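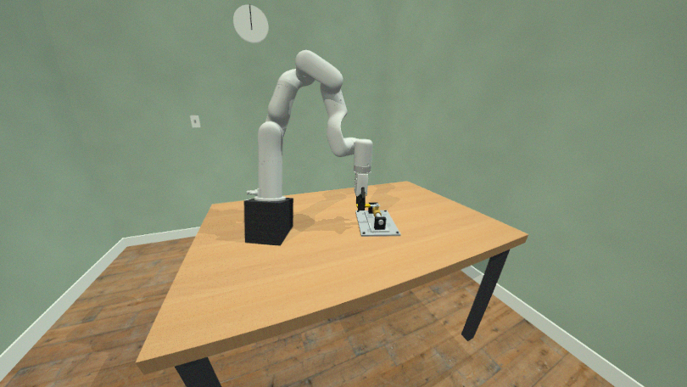
October, quarter to eleven at night

I ought to be in bed, but my head is still going round in circles and I know from experience that if I don't write it down I shall only lie there doing it in the dark. So, tea (second mug), dressing gown, diary.

Club was good tonight. We stayed in the simulator the whole evening, which some of the others grumble about, but I've grown very fond of our little made-up room with its green walls and its wooden floor. I spent far too much of last week choosing those floorboards, and I have been teased for it, and I would do it again. The clock on the wall still has no numbers on it. I keep meaning to put some in and then finding something more pressing.

Anyway, the board. We've got to the part of the Runstead challenge where the arm has to deal with the small yellow and black piece, and it is a fiddly thing, much fiddlier than the rules make it sound. Getting the arm over to the board is no trouble any more. It swings up off its block and over and down like a heron after a fish, and I could watch that all night. It's the last little bit, when the fingers are right down beside the piece and everything depends on the angle, that has us all leaning towards the screen and holding our breath as if that would help!

We did 30 runs before the break and got 7 good ones. I know how that sounds, but last month we'd have been thrilled with one, and I was so pleased that I ate two flapjacks and forgot to put my money in the tin. (Must take it next time, plus what I owe for the squash.) After the break we changed how slowly the wrist comes down and it got worse, so we changed it back, and then somebody noticed we'd been saving over the good settings all along, and there was a bit of a silence. I had them in my notebook, thank goodness, on the page with the shopping list. Run 915, underlined twice, next to "onions".

Muder is our name for the whole program, by the way, in case I read this when I'm eighty and wonder. It started as a typing mistake for "Model" something and it stuck. The team from Orkier have a proper name and matching jumpers, and I'm told they ran theirs 200 times over half term, which made me feel slightly sick when I heard it. But they're a nice lot and they lent us a cable in the summer, so I shan't be sour.

What I want to try next is coming in a touch higher and turning the wrist before it drops. I thought of it on the bus home, just past the Imhof garage, and drew it on the back of my ticket, and now I can't tell which way up the drawing goes. I'll have another look in daylight.

Rain on the window now. Need to find my other glove.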